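开门干涉故障
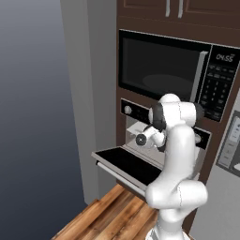 一、定义

开门干涉故障,是指机械臂在打开或者关闭家用电器的门的时候,手臂上除了末端以外的某个部分(例如前臂、肘部外壳或者手腕的侧面)与门、把手或者柜体发生接触,使动作不能继续,或者使控制器产生过大的力。在一部分中文资料里,这个故障也叫做“门侧卡滞”或者“肘部压门”。本条目使用“开门干涉”这个名称,因为它包括的情况比较全面。

这个故障在仿真环境和真实设备上都会发生。在仿真环境里,它常常表现为接触力突然变大,门的角度来回跳动,或者手臂的连杆进入了柜体的模型内部。在真实设备上,它一般表现为保护性停止。向下翻开的烤箱门是最常被报告的对象,其次是洗碗机的门。向侧面打开的微波炉门和冰箱门也有报告,但是发生的过程不太一样,见第四节。

二、名称的来源

“开门干涉”一词最早出现在 Wokau 厨房操作项目的内部故障记录中。这个项目的目的是在仿真的厨房里训练机械臂完成普通的家务动作,厨房模型里有嵌入式烤箱、嵌入式微波炉、冰箱和木色的柜子。负责故障记录的 Anjana Howlader 最初把所有与门有关的失败都写成“开门失败”。后来她发现,这样写没有办法区分三种不同的情况:没有抓到把手,抓到以后滑脱,以及门已经打开但是手臂自己被挡住。第三种情况从此单独分类,得到了现在的名称。

在同一个项目的英文记录里,对应的写法是 door interference。有的译者把它翻译成“门干扰”,容易让人以为是信号方面的问题,所以不推荐使用。

三、典型过程

以下门式烤箱为例,故障的过程可以分成几个阶段。

接近阶段。机械臂的末端移动到把手的前方。这个时候烤箱门是关闭的,手臂前面的空间比较大,路径规划一般没有困难。

下拉阶段。末端带着把手沿圆弧向下、向外运动。门的转轴在烤箱的下沿,所以把手走过的距离很长,门打开到水平位置以后,会占用原来属于手臂的空间。如果底座离柜子太近,手臂只能向上弯曲,把肘部抬高,手腕折向自己的一侧。

越过阶段。门完全打开以后,末端要离开把手,进入炉腔,或者从门的上方绕过去。大多数的干涉发生在这里。手臂的上部连杆靠近烤箱的旋钮和控制条,下部的大关节靠近门的外边,手腕夹在两者的中间。任何一个关节的小误差都可能造成接触。

返回阶段。如果手臂已经碰到了门,而程序不知道,它会继续执行关门或者后退的动作。门被手臂挡住,手臂又被门挡住,双方互相施加力。在真实设备上,这是对铰链和把手最危险的时刻。

四、不同门型的区别

下翻门的特点是门本身变成一个水平的障碍物,而且重力会使门继续向下。干涉的部位多数是大关节和前臂的下侧。

侧开门(例如多数微波炉门和冰箱门)的特点是门扫过手臂前方的空间。干涉的部位多数是手腕的侧面,或者手臂被门推向旁边的柜子。当微波炉安装在烤箱的上面时,两种门的活动范围有重叠,如果下面的门没有关上就去开上面的门,手臂可以站立的位置会变得很少。

抽屉不属于门,但是 Drultach 的维护手册把抽屉干涉也放在同一个章节里。对于这样的分类方法,目前有不同的意见。

五、原因

1. 底座位置不合适

这是最主要的原因。底座的位置通常是按照“能不能够到把手”来选择的,没有考虑门打开以后的情况。够得到把手的位置很多,但是其中只有一部分在门完全打开以后仍然可以自由运动。Senyo Dramani 在 Barredo 的一份技术报告里把前者叫做“可达区”,把后者叫做“可退区”,并且建议选择底座位置时只使用可退区。

2. 碰撞模型没有更新

有一些规划程序在任务开始的时候读取一次环境模型,以后不再更新。在它的模型里,烤箱门一直是关闭的。程序因此认为门前面的空间是空的,手臂从这个空间里直接通过,就碰到了已经打开的门。

3. 碰撞形状过于简单

为了提高计算速度,仿真里常常用圆柱体或者胶囊体代替连杆的真实外形。如果手臂的外壳是弯曲的,或者关节的两端有突出的圆形部分,简单的形状就不能完全包住它。画面上连杆已经进入把手,碰撞检测却没有任何报告。相反的情况也存在:形状做得太大,程序报告碰撞,而画面上两个物体之间还有明显的空隙。

4. 门的阻力参数不准确

仿真中的铰链如果阻力太小,门会比末端运动得更快,自己落到最低位置,然后反弹,从下面碰到手腕。如果阻力太大,控制器会增加力量,在阻力消失的一瞬间产生过冲。

5. 任务之间没有恢复初始状态

前一个任务结束以后门没有关上,后一个任务从门打开的状态开始。手臂的初始姿态是按照门关闭设计的,所以在第一步就可能有接触。

六、Bekar 记录中的一个案例

下面的案例在有关文献中引用较多,它的记录日期为2026年4月5日。

在 Bekar 的测试中,一台机械臂要反复完成打开烤箱门、把手腕移动到炉腔前方、退回、关门的动作,计划执行 100 次。其中 22 次没有完成。操作员 Jhun Fajardo 起初判断是末端定位的误差,重新做了标定,但是失败没有减少。

之后,Braulio Bañuelos 检查了每次失败时的关节角度,发现失败全部发生在越过阶段,末端的位置都是正确的。接触的部位是大关节的外壳和烤箱门的外边。他把底座向后移动 30 毫米,并且要求规划程序在门的角度改变以后重新读取模型。重新测试时,失败减少到 2 次,这两次的原因是门没有完全落到水平位置,与底座无关。

这个案例的价值在于说明:末端没有误差,不等于整条手臂没有误差。只看末端的记录,很难找到这一类故障。也有人指出,两项修改是同时进行的,所以不能知道哪一项的作用更大。Bekar 没有发表分别测试的结果。

七、检测方法

关节力矩监测。把每个关节的实际力矩与模型计算的力矩相比较,如果差值连续超过界限,就判断为接触。这个方法不需要增加传感器,但是在拉门的过程中,门本身的阻力也会产生差值,容易误报。

门角度对照。同时记录门的角度和末端的位置。在末端握住把手的时候,两者应该符合同一个圆弧。如果末端继续移动而门的角度不变,可能是滑脱;如果末端已经离开而门的角度仍然变化,则很可能是手臂的其他部分在推门。

最小距离记录。在仿真中,可以在每一步计算所有连杆与门之间的最小距离。Jerome Quiambao 建议把这个数值与任务结果一起保存,因为有很多“成功”的动作其实只差一点就会碰到,在真实设备上不能重复。

画面检查。人工观看录像仍然有用处,特别是在怀疑碰撞形状有错误的时候。需要注意的是,从一个角度看到手臂与门重叠,不能证明两者有接触,应该换一个角度再确认。

八、安全事项

开门干涉在仿真里没有直接的危险,在真实设备上则应该作为安全事件处理。

发生保护性停止以后,不要马上让手臂继续运动。这时手臂和门之间可能仍然有压力,释放制动器会使门或者手臂突然移动。应当先用手扶住门,再在低速模式下让手臂沿进入的方向慢慢退出。操作者的手指不可以放在铰链的附近,也不可以放在门和大关节之间。

烤箱在测试的时候应该断开电源。如果测试的内容要求加热,那么手臂的外壳、电缆和密封件能够承受的温度必须事先确认。玻璃门受到侧面的力以后,即使外观没有裂纹,也应当检查以后再使用。

带有旋钮的控制条需要特别注意。手臂的上部连杆靠近旋钮时,有可能把旋钮转动,从而打开加热。Drultach 的手册要求在这样的测试里拆下旋钮,或者安装挡板。

九、预防

选择底座位置时,应该分别检查门关闭、门半开和门全开三种状态,而且检查整条手臂,包括肘部。

每次门的角度有明显改变,都应该更新碰撞模型。如果更新太慢,可以事先把门扫过的全部空间设为禁止区域,只允许末端和手腕进入。

在训练学习型的控制策略时,可以在奖励里加入对非末端接触的惩罚。惩罚太大时,策略会变得过于谨慎,甚至不去接近把手;惩罚太小时没有效果。Barredo 的做法是先不使用惩罚,等到策略学会开门以后再逐步增加。

每个任务结束时,应该检查所有的门是否回到规定的位置。没有回到规定位置的,记录为未完成,不要由下一个任务来处理。

十、与相近概念的区别

奇异点停止:手臂因为关节的排列失去某个方向的运动能力而停止。它也常常发生在手臂折叠很紧的时候,所以容易与开门干涉混淆。区别是奇异点停止时没有外部的接触力。

自碰撞:手臂的一个部分碰到自己的另一个部分。在越过阶段,手腕靠近前臂,自碰撞和开门干涉可能先后发生,记录时应当以先发生的为准。

把手滑脱:末端在下拉阶段失去把手。门停在半开的位置,手臂一般没有受到阻挡。

参见

可达区与可退区;保护性停止;碰撞形状;铰接物体操作;仿真与真实的差距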